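Ledby Workshop Skills Program
Progress report to the Hendevness Fund, March 2025
Prepared by Cempaka Menon

Enrollment stands at 88 trainees against a target of 200 for the full grant period. The second intake opens once the Kurton site passes its electrical inspection. Rewiring on the ground floor is complete; the upper floor is waiting on a replacement distribution board.

Course content. Units 1 to 4 (measurement, drawing reading, bench work, drilling) have been taught in full. Unit 5, power transmission, was rewritten by Conall Fitzgerald after trainees found the ratio calculations hard to follow. The new version starts from counted teeth and leaves module and pitch to the second week.

Budget. Spending on hand tools is 466 under plan. We ask to move this amount to the travel line, where bus costs from Sinaga have risen. The 2,000 held for assessor fees is untouched.

Small spur gear with a plain round bore, and gray fabric:
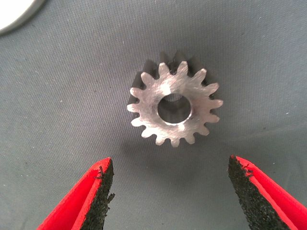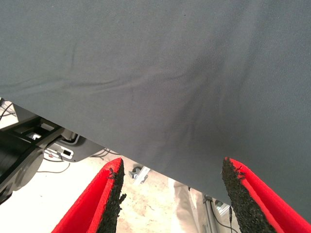
Staffing. Dariusz Czarnecka has taken over evening sessions. The second instructor post is still vacant after two rounds of interviews, and Afiq Wuisan is covering drawing reading until it is filled.

Open items for the next period: board replacement at Kurton, approval of the budget transfer, and a revised assessment schedule from Hakim Siregar.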